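Progress report to Brandes: two-arm handling of folding household goods, second period

Last updated: December

Prepared by Edeltraud Mühlbauer, Radeveo, Kuramwood workshop

1. Where we stand

In this period we planned 88 trials of opening and closing an umbrella with two arms. We have completed 56 of them. The remaining ones are on hold after the fault which I report in section 2, and I prefer to explain it in full, as you asked us in the first period to write openly about failures.

The easier tasks in the work plan (lifting a soft thing, moving a dish to one side) are finished and their results were sent to you already. The umbrella is the hardest item of the plan. It has a spring, it changes its shape quickly, and the two arms must agree at every moment who is holding and who is pushing.

2. The fault

During trial 57 the left arm lost its force reading while it was holding the umbrella. The controller did not notice this. It kept the last good value and went on as if the grip was normal, so it closed the fingers further than the limit we set. The right arm was at that time pushing outward. For a short while the two arms were pulling against each other through the umbrella, and one rib was bent. The operator pressed the stop button and both arms halted.

No person was hurt and no person was inside the reach of the arms. All the same we classify it as a safety matter and not only as damage to material. A controller that trusts an old reading could do the same with something harder than an umbrella.

We looked back through the logs of the completed trials and found the same loss of signal in 6 of them. In those cases it was very short and the trial ended normally, and this is why we did not see it. I must say that we should have checked the logs each evening, and we did not.

3. Cause

There are two causes and they have to be kept apart.

The first is in the wiring. When the left wrist turns far outward, its cable is pulled tight and the connector can lose contact. We could repeat this by turning the wrist slowly by hand, with the power to the motors off. The cable was tied too short when we fitted it.

The second is in our software. There was no age limit on the force reading. This is our own mistake and the supplier of the arms has no part in it.

4. What we have changed

- The cables of both wrists were tied again with a longer loop.
- A force reading which is too old now stops both arms, not only the arm that lost it.
- The logs are checked at the end of every working day, and the person who checks writes their name in the book.
- Trials are started only when a second person is in the room - this was already our custom, but it was not written down.

The umbrella with the bent rib was replaced. We continue to use the same layout on the table, with the other household things left around the umbrella, so that new results can be compared with the old.

Umbrella work at the Kuramwood table, both arms in use:

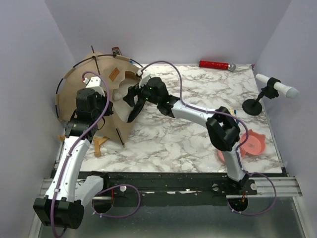
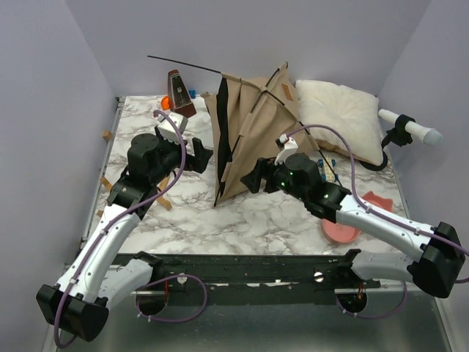

5. Next steps

We ask for your agreement to begin again with the remaining trials at reduced speed. If the signal stays good for the first 2 days, we will go back to the normal speed. The colleagues in Zanunwood have offered to read our new stop procedure before we start, and I have accepted this gladly.

The budget is not affected, apart from the price of one umbrella and some cable ties. The final report will be late by a few weeks and I apologise for this.

Comments (3)

Reader, Zanunwood: Thanks for being so open. We had the same trouble with an old reading last winter, on a different arm. Could you share the age limit you picked?

E. Mühlbauer: Yes, I will send it with the procedure. It is still a bit strict, and we expect some stops that are not needed.

Reader, Brandes: Read and passed on. Please hold the restart until you have our answer in writing.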